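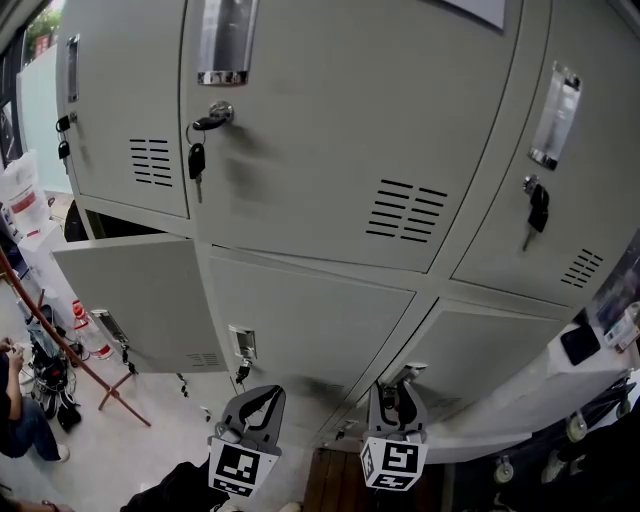 Locker and Changing Area Inspection – Allcombe House, ground floor
Date: 18 January 2023
Inspected by: Cameron Farquharson
Copy to: Thomas Bellini, site office
Previous inspection: December

1. Cabinet stable, does not rock when doors are pulled
Pass. Wall fixing tight. Packing under the front edge replaced in December and still in place.

2. Doors open and close without catching
Pass with comment. The lower left door opens fully but drops slightly at the hinge side. Adjust before it starts to rub.

3. Recessed handles secure
Pass. No sharp edges on the chrome.

4. Locks turn, keys present
Pass with comment. Keys with black fobs are being left in the locks. Acceptable while lockers are unallocated, but a key at hip height catches clothing and bends. Remove on allocation and enter in the key book.

5. Spare keys held in site office
Fail. Spare for locker 21 not on the hook. Bellini to trace or order a replacement from Bremier.

6. Ventilation slots clear
Pass. Light dust only. Wipe at next clean.

7. Labels legible and fixed
Comment. Paper labels lift when the doors are washed down. Change to engraved or printed plastic – same size, same position.

8. Open doors do not obstruct the walkway
Comment. Lower doors are a shin hazard when left open. Users to close them after use. Notice to be put up.

9. Floor in front of lockers
Comment. Keep cables and bottles off the floor on the left-hand side. Slatted wooden flooring to be checked for raised edges at each visit.

10. Counter beside lockers
Pass. Castors underneath to be kept clear of the walkway.

Actions outstanding: 3 (items 2, 5 and 7). Items 2 and 5 to be closed within 18 days. Item 7 at next order.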